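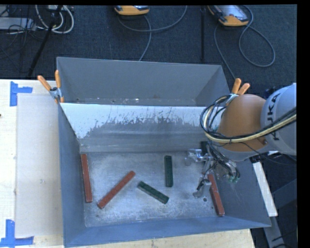
Red blocks and green blocks in a big metal bin with two compartments.

Why Do Things Get Scratched? A Story About Bins, Blocks and Rubbing

By Gobnait Ní Mhurchú, for the Plorka children's pages

Have you ever pulled your favorite toy box out from under the bed and noticed that it doesn't look the way it did when it was new? Maybe the bottom has gone dull, or there are little lines all over it, like someone has been drawing with a very thin gray pencil. You didn't draw them (I hope!), and neither did your brother or the cat. They got there by rubbing, and rubbing is what we're going to talk about today.

Let's start with the metal bin. Look at the sloping panel between the two halves. The top part has a big pale patch with raggedy edges, a bit like a map of a country you've never heard of, and there are scratches running up and down in it. The lower part is darker and much smoother. Same panel, two very different looks! The floor where the blocks are lying is scuffed too, and it's shiny in some spots and gray in others.

When two things slide against each other, they push and tug on each other just a tiny bit, and that tugging has a name: friction. You can feel it right now. Press your hands together and rub them back and forth as fast as you can while you count to ten. Warm, aren't they? That's friction at work. On skin it makes heat, and on harder things it makes heat too, but it can also scrape away little bits of whatever is on top. Each little scrape might be far too small to see. But think of 2,000 little scrapes, all in more or less the same place, and you can imagine how a surface might begin to look tired.

Grown-ups have a name for this as well. They call it wear, the same word as in "wearing a sweater," and if you look at the elbows of a sweater that somebody really loves, you'll see why the two words go so nicely together.

Now, wear goes both ways. When a block slides along a wall, the wall can get marked, and the block can get marked too. Take a look at the red block over by the right-hand wall and you'll find small pale worn marks on it. Usually the softer thing loses more than the harder thing, which is why a crayon gets shorter when you color and the paper stays where it is.

Kai Voß, who is nine and wrote to us from Rendudar in July, wanted to know if corners get worn faster than flat sides. What a good question, Kai! Very often they do. A corner is small, so when something is resting or bumping on a corner, all the pushing is squeezed into one little spot. Have a look at the dice from an old board game, or at a wooden block that has been in your family for a long time. The corners are often rounder than they used to be.

Would you like to go on a wear hunt? You'll need a piece of paper, a pencil and a grown-up who doesn't mind you crawling around on the floor. Here are some places to try:

The inside bottom of your toy box
The edge of a stair, right in the middle where feet go
The soles of your oldest shoes
A door handle
The bottom of a saucepan (ask first, and only when it's cold)

Write down where the worn part is and then try to guess what has been rubbing there. Shoes are especially fun, because the left one and the right one hardly ever match. Mine are always thinner on the outside of the heel, and my friend Tươi Đoàn's wear out at the toes, and we have spent a whole lunch comparing them.

You can make some wear of your own, too. Take a piece of chalk and draw a long line on a rough sidewalk, and then look at the tip of the chalk. Where did the rest of it go? Well, you're looking at it! Try the same thing on something smoother, with a grown-up's permission, and see if the chalk gets used up as quickly.

If you find a really splendid worn-out thing on your hunt, draw it and send us the drawing. We'd love to put some of them up on the next page, with your first name and your age underneath.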